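Progress report to the Curnden fund, second period
Project: Renewal of the shared study and work room, Trurnard
Report date: 24th October

Dear colleagues,

With this report we inform you about the work that was done since our first report in August. As you asked in your letter, we keep it shorter this time and we put the open questions at the end, with the answers we need from you.

## 1. Where we are now

The room is open for users again. The old furniture left the building in the last days of August and the floor was free for 8 days, which was two days longer than planned. The reason was the lift. It is too narrow for the old cupboards, and they had to be taken apart on the landing before they could go down. We did not include this work in the budget, but the moving company did it for the agreed price.

The new furniture was ordered from Ergate in one order: 14 office chairs, the tables with white tops, and two low shelves. The chairs and tables came together. The shelves came later and one of them had a damaged side panel. Ergate accepted the complaint and has promised a new panel, but we have no delivery date yet.

## 2. Chairs

In the first report we wrote that the chairs were the main complaint of the users. The old ones had no armrests, and several could not be moved without noise to the classroom under us. So we gave most attention to this part of the order.

We chose an office chair with a high back, armrests and casters. Before ordering, we borrowed one chair for two weeks and let people try it. The remarks were mostly good. Two persons found the seat a little hard, and one asked for a model without wheels. We kept the model with wheels, but we will keep two of the old fixed chairs in the corridor for those who prefer them.

Assembly was done by our own staff in one afternoon and the next morning. The instructions were clear, except for the armrests, where the left and right side are easy to mix up. We had to open three chairs again for this reason. All screws were checked one more time after the first week of use, and we plan to repeat this check every half year.

## 3. Tables

The tables stand in two rows, with a wide passage between them. The first plan, which you saw in the application, had all tables along the walls. We changed it after the first group meeting in the room, when people had to turn their chairs to the middle and hold their papers on their knees. With two rows they can sit at both sides of a table.

The white surface is easy to clean but it shows every pencil mark. We bought a simple cleaner and cloths, and they are kept on the window side. The cost was small and we paid it from our own money.

## 4. Use of the room

From the opening until this report the door list has 325 signatures. We want to be careful with this number – some people sign each time they come back from lunch, and others do not sign at all. In the report for the next period we will use a list with one line per person and day.

The room is used most in the late morning. Small groups use it for discussion, and part of the people prefer to stand while they talk, also when there are free chairs. Therefore we leave the end of the tables near the door free of bags and boxes.

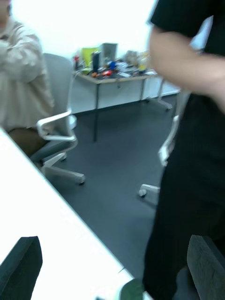

*New office chairs and a white table in the work room, second period.*

## 5. Money

The furniture order stayed inside the approved amount. There is a rest of roughly 100 euros in the line "transport", and we ask for your permission to move it to the line "small repairs". All invoices are in the folder that was sent with this report, in the order of payment. The invoice for the shelves is marked as open until the new panel arrives.

## 6. Open questions

- May we use the rest from transport for small repairs, as described in point 5?
- The name plate near the door: should it say only "Curnden fund", or also the name of the project? The printing shop on Baranauskienė street needs the text before they can give a price.
- The blinds were in the application as an optional item. The afternoon sun is strong on the white tables and users have asked for them. Please tell us if a separate request is necessary.

The next report will include the shelves, the new door list and the result of the first check of the chairs. If you wish to visit the room before that, mornings are the best time, and please write to us a few days earlier.

With respect,
The project office, Trurnard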